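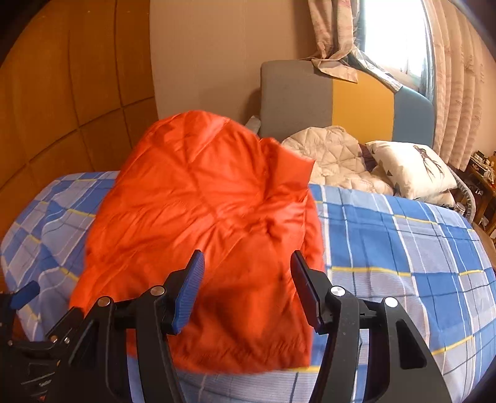 Department of Textiles and Apparel, Ravstead College
Clothing and Warmth – Lecture 2: Insulation in Outerwear
Notes for students. Revised Nov 27, 2025.

These notes cover the material presented in lecture and should be read together with pages 44 onward of the course reader. Students who missed the September introduction should first review the section on heat loss.

1. Still air

A garment does not produce heat. The body produces it, and clothing slows its escape. Most of that work is done by air held in small spaces, where it cannot move freely. Fibers and feathers matter chiefly for the way they hold the air in place. When a filled layer is pressed flat, as it is under a backpack strap or a seat belt, the spaces close and the layer loses much of its value at that point.

Wind has a similar effect by another route. An open knit may be warm indoors and nearly useless on an exposed platform in January. For this reason filled garments are usually given a closely woven shell.

2. Down and fill power

Down is the soft undercoat of ducks and geese. Its quality is commonly stated as fill power, the volume in cubic inches taken up by one ounce of down under a standard light load. Down rated 900 takes up half again as much space, ounce for ounce, as down rated 600.

Fill power is often misread as a measure of how warm a jacket is. It describes the down only. A heavily filled jacket with down rated 600 may be warmer than a thin one with down rated 900. The weight of the fill must also be known, and many labels leave it out.

Down performs poorly when wet. The clusters stick together and dry slowly. Water-resistant treatments delay this but do not prevent it.

3. Synthetic fill

Polyester fill is sold as loose fiber or as a continuous sheet known as batting. It keeps more of its loft than down when damp, dries faster and generally costs less. It is heavier for the same warmth and tends to lose loft with repeated packing.

4. Quilting

Loose fill must be kept from sliding to the hem. Stitching the shell to the lining is the simplest method. Each line of stitching leaves a place with almost no insulation, and the needle holes may let through wind and stray feathers. Box construction avoids the thin lines by placing small fabric walls between shell and lining – a slower and more costly method, found mostly in cold-weather garments and sleeping bags.

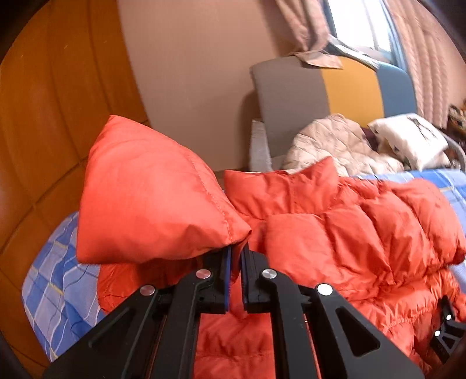 Eleni Vukčević objected, in the discussion that followed this lecture, that the comparison of quilting methods treats warmth as the only purpose of a coat. Many buyers in Erenthorpe, she argued, wear theirs between a car and a doorway, and for them a stitched-through jacket is warm enough and easier to wash. The point is accepted, and students should state the intended use before judging any construction.

5. Reading for next week

Farah, chapter on wool and moisture. The Brorel handout on care labels is optional.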